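Minutes, Supplies and Shared Tables Working Meeting
May
4 min read

Attending: Siu-fong Tsang (chair), Szu-yu Tsang (minutes), Palar, Wei. Apologies from Nellen.

Start 3:10 p.m.

1. Last minutes

Accepted with one correction. The line reading "all agreed that the drawer trays were a success" should read "Siu-fong said the drawer trays were a success." Palar asked that the difference be kept in mind for today's minutes too.

2. Pens and pencils on the shared tables

Siu-fong presented the proposal carried over from last time: one cup per table, everything that writes goes in the cup, cup stays in the middle. Loose pens and pencils go back in at the end of each session. She wants it in place on all 12 tables by the next meeting.

Palar wanted to know what problem this solves. People lose pens now and they will lose pens with a cup. He pointed out that the earlier rule (pens in the side pocket) was also going to fix everything, and the side pockets are full of tape ends. Siu-fong said the pockets were out of sight and the cup isn't. Palar said he would believe it when he saw a month of it.

Wei has no objection to cups but doesn't see why pens and pencils have to share. The pencils go in point up, and she has the marks on her hand. Suggested points down. Siu-fong said points down breaks the points. Discussion went on longer than it needed to. Left open.

The trial table was looked at. 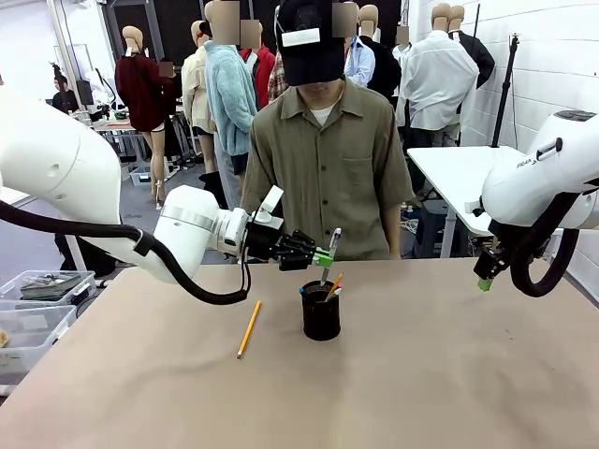 Item 2. Trial table with the mesh-type cup; one pencil still to go in.

Palar noted the pencil on the paper. Siu-fong said putting things away was still under way and the silver-and-gray pen was being held right over the cup. Palar said that a pencil beside the cup is still a pencil on the table. Recorded at his request.

Szu-yu asked whether the dark cup is the one being bought for every table or just the one we had. It is the one we had. The Proltenine order form lists a similar one in packs of 6, so two packs would do it. Wei asked what the packs cost. The form in the folder has no price on it. No order until there is one.

Action: Szu-yu to get a price from Proltenine.

3. Table paper

The brown paper is wrinkling and has picked up smudges. Siu-fong thinks it is fine for another few weeks. Wei does not, and says a pencil won't stay put on a crease. Palar asked for evidence that anyone had ever lost a pencil to a crease. None offered.

Siu-fong will try pulling the paper tighter and taping it underneath before anyone talks about a new roll. Wei wants it noted that this was tried before.

4. Count of stock

Nellen sent figures ahead of the meeting. Pencils bought since the start of the year: 54. Pencils found in the cabinet and on the tables: 49. Palar remarked that this is a loss of five and that we have now spent most of an hour on it. Siu-fong said the pens were worse. Nobody had counted the pens.

Action: Nellen to count pens, including the ones in the side pockets.

5. Decision on item 2

Trial to continue on the one table until the next meeting. Palar agreed to the trial and asked that this not be written up as agreeing to the cups.

6. Other business

Wei asked for a second sharpener. Put off to next time.

Closed 4:05 p.m.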